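Dollent matter-export sample - README

Release notes and data card, updated Feb 10, 2024
Maintainer: Nawal Bennani

I'm so glad this one is finally out! It holds 2000 anonymised matter records exported from Dollent, the practice management package we run at Zendby, with time entries, disbursements and trust ledger lines all joined up on one matter number.

What's in the folder

matters.csv - one row per file opened
time.csv - time entries in six-minute units
trust.csv - receipts and payments, signed
codes.txt - the 21 activity codes, old and new
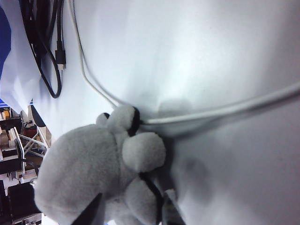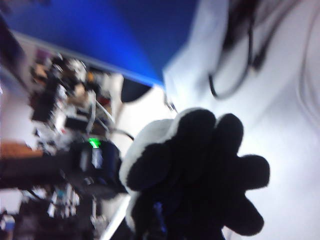
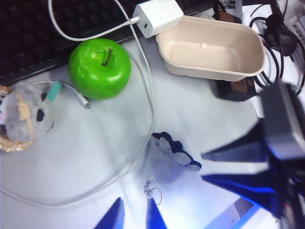
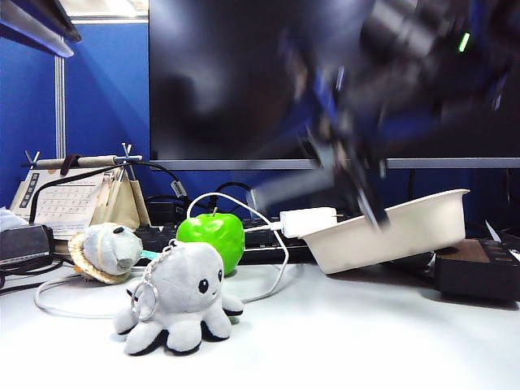 Soft toys in the first two, desk views in the last two.

Getting started

Load matters.csv first, then the others in any order. The Preltum importer takes them in batches of 1000, so you'll need 2 runs. Dates are day-month-year throughout (please don't let your spreadsheet "fix" them).

Known issues

Conveyancing files opened before April use the old codes. Write-offs show as negative time - ugly, but the totals balance beautifully. The Mihăilă billing template drops the GST column on credit notes.

Corrections are very welcome, send them to Nawal with the matter number.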